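Getting Scuffs and Fingerprints Off Painted Walls and Doors

I love a wall-washing Saturday! My kids think I'm nuts, but few jobs in the house pay you back so fast. A bucket of warm water, a squirt of dish soap, two old T-shirts cut up for rags, and the hallway looks like it's been repainted.

Start by dusting. If you go in with a wet rag first you'll smear the dust into gray streaks (I did this for years before my neighbor Ruba Hourani set me straight). A dry microfiber cloth over a broom head reaches right up to the ceiling. Then wash from the bottom up, because drips running down a dirty wall leave marks that are a pain to get out.

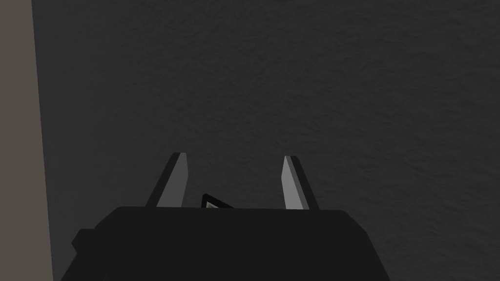 Wring the rag until it barely drips, especially near outlets and switches. Flat paint needs the lightest touch of all. Melamine sponges are wonderful on semi-gloss, but they work like very fine sandpaper and will leave a shiny patch on flat walls, so try one behind the couch first. For crayon, a dab of baking soda on a damp cloth, small circles, and lots of patience!

Dark walls are my favorite and also the fussiest. Soap film shows up on them like chalk. Rinse with plain water, change it often, and buff with a dry towel while the wall is still damp.

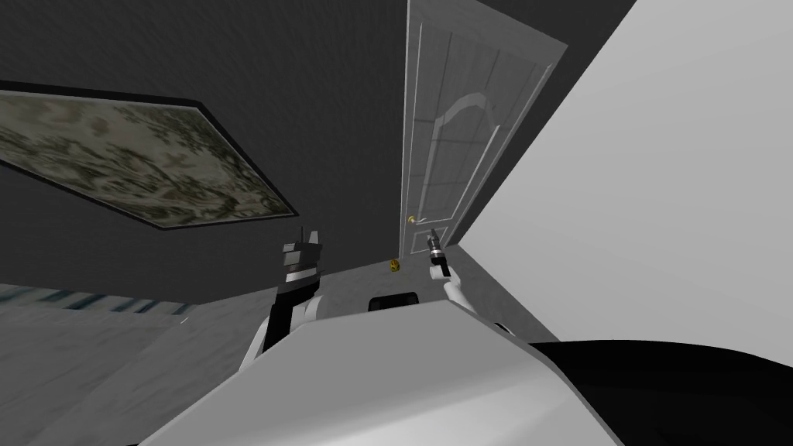

Pencil marks come off with a plain white eraser, and so do most shoe scuffs on baseboards. I keep one in the junk drawer just for this. Greasy spots around light switches want a little more soap and 8 minutes or so of your attention, which goes quickly with the radio on.

Now for smooth, glossy surfaces, which are a whole different game. Skip anything gritty and go with a soft cloth, a drop of soap and a good dry polish. Where a glossy black panel meets a white shell in a curved seam, grime loves to settle, and a cotton swab barely dampened with soapy water gets right along the line. Follow with a dry swab and you'll be amazed at what comes out.

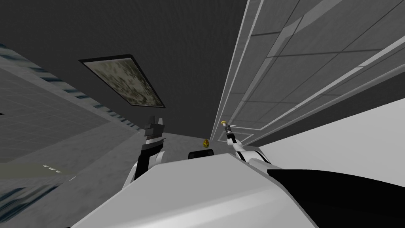 Appliances and gadgets get the same treatment in my house, and I do them last with fresh water. Wipe the big smooth parts first in long, straight strokes, then slow down for the fiddly bits. Joints like the black one between the white shoulder and the wrist on the left arm are easier with a soft, dry paintbrush than with any rag. Old makeup brushes are great for this too!

Wash the rags without fabric softener and hang them up. Mine are ready for the bathroom door next.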